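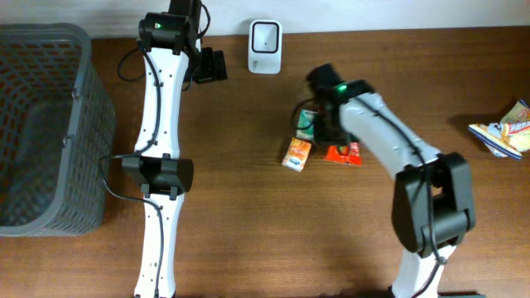
自己发行第一首单曲：从混音文件到平台上线

发布日期：2021年4月30日

这篇教程写给已经录完歌、准备自己发行的独立音乐人。没有厂牌，没有经纪人，一个人也能把整个流程走完。下面按我发行单曲《Lemari》时的顺序来写，其中有几步我当时做反了，已经改成应有的顺序。

一、确认手里的文件

混音师交给你的应该是未经母带处理的立体声混音，WAV格式，24比特，采样率与工程一致。不要自己先转成MP3再转回来。峰值留出3到6分贝的余量，总线上的限制器请混音师关掉，另外导出一版带限制器的作为参考。

同时要齐以下几个版本：
完整版
伴奏版（去掉主唱，保留和声）
清唱干声
如果歌词里有不雅词，再要一个净化版

伴奏版以后用得上，现场演出、翻唱授权、短视频配乐都会有人来要。混音工程隔半年再打开，插件版本可能已经对不上了，所以一次要齐。

二、母带

母带可以自己做，也可以请人做。我这首是请Berkay Keskin做的，他在一间叫Stimell的小工作室接活，单曲收费550元，含两次修改。第一次修改我提的意见是“低频再暖一点”，这种话没有用。后来改成“第二段副歌的贝斯比第一段大，请拉平”，一次就改好了。

提意见时写时间点，写乐器，写你希望的变化方向。先在耳机、手机外放和车里各听一遍，把意见攒在一起再发。

响度不用追得太高。多数平台会把音量统一，压得太狠的歌被拉下来以后反而显得扁。母带工程师问你要目标响度时，可以给一首风格接近的参考曲，让他来判断。

三、封面

封面为正方形，常见要求是3000乘3000像素，JPG或PNG，RGB色彩模式。封面上的文字只能是歌名和艺名，而且要和你填写的资料一致。下面几种情况容易被退回：
出现网址、二维码或社交账号
出现平台的标志
写了“新歌首发”“限时”一类的宣传语
图片模糊，或者由小图放大

封面缩到手机上只有指甲盖大小，细字基本看不见。定稿前把图缩到200像素宽，看看还能不能认出歌名。我的初稿用了很细的衬线字，缩小后只剩一条灰线，重做了一次。

如果封面请别人画，要有书面的授权说明，写明可以用于音乐发行和宣传。聊天记录也要保存，但最好还是单独签一份，一页纸就够。

四、选择发行商

个人一般不能直接向各大流媒体平台投歌，中间要经过一家发行商。比较发行商时看这几点：

收费方式。有的按年收费，有的按首收费，有的不收费但从收入里抽成。按年收费的要问清楚，停止续费以后歌会不会下架。

覆盖的平台。国内和海外平台常常不是同一家发行商能全部覆盖的。如果用两家，务必把平台分开，同一个平台不要重复投，否则会出现两个一样的页面，播放量也分成两份。

合同期限和独家条款。看清楚授权的是录音还是连词曲也一起授权了。只做发行的话，不应该让你转让版权。

结算周期和起付金额。我用的是Lokia，收入满200元才能提现，报表比实际播放晚两个月出来。

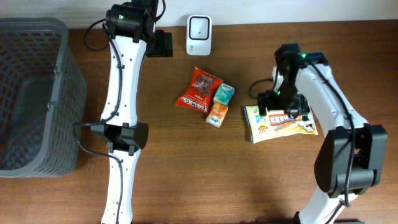

五、填写元数据

这一步最枯燥，出错也最多。上传之前先在一个表格里写好，再复制到后台。

歌名：只写歌名。不要把艺名、年份或风格写进去。现场版、原声版这类说明放在“版本”栏。

艺人名：和以前发行过的作品保持一致，包括大小写和空格。第一次发行的话，先到各平台搜一遍有没有同名的人。如果有，提交时注明新建艺人主页，否则你的歌会挂到别人名下，改回来要等几个星期。

词曲作者：填真实姓名，不填艺名。所有参与写作的人都要列出，比例事先谈好。

编曲、制作、混音、母带：按实际情况填写。

ISRC：每个录音一个编码，多数发行商会代为分配。完整版和伴奏版是两个录音，要用两个编码。分配以后记下来，以后换发行商时沿用同一个编码，播放记录才有机会保留。

语言：填演唱语言。纯音乐选“无歌词”。

歌词：逐行填写，不加标点，不写“副歌重复”之类的说明，唱几遍就写几遍。

六、定发行日期

从提交到上线至少留三个星期，四个星期更稳妥。审核本身可能只要两三天，但是向平台编辑推荐歌单通常要求提前提交，被退回一次又要重新排队。

我原来打算提交后一个星期就上线，封面被退了一次，日期只好往后推，已经发出去的预告也得重新发。所以在审核通过之前，不要公布具体日期。

夏天想发歌的，如果目标是8月，7月初就该把全部材料交上去。

七、上线前的宣传

准备一段艺人简介，150字以内，写清楚你是谁、做什么类型的音乐、这首歌讲什么。再准备两到三张横版和竖版的照片，以及一段15秒左右的音频片段。片段从副歌前一句开始比较好，听的人能接上情绪。

给歌单编辑或自媒体写邮件时，正文放试听链接，不要放附件。第一句说明来意，第二句说明风格，后面附上发行日期和联系方式。我给二十来个账号写过信，回复的有四个，其中一个叫Başaran的独立音乐电台播了这首歌，那一周的收听明显多一些。

不要购买播放量。平台查到以后会扣除收入，严重的会把歌下架，申诉很难成功。

八、上线当天和之后

当天先检查各平台的页面：封面是否正确，歌词有没有错位，艺人主页有没有挂错，音频能不能完整播放。有问题截图发给发行商客服，写明平台名称和ISRC。

《Lemari》第一个月的播放是2425次，其中1672次来自同一个平台，剩下的分散在其他几家。折算成收入很少，不够付母带的钱。第一首歌一般都是这样，报表更有用的地方在于看听众在哪个城市、从哪里点进来，下一首宣传时可以照着调整。

收入报表每期下载一份存好。和别人有分成约定的，按约定的时间转账，并附上报表截图。

最后把所有文件归到一个文件夹：混音、母带、封面源文件、歌词、授权书、元数据表格。本地存一份，移动硬盘再存一份。文件夹名用“艺名_歌名_年份”，伴奏版和净化版的文件名里写明版本。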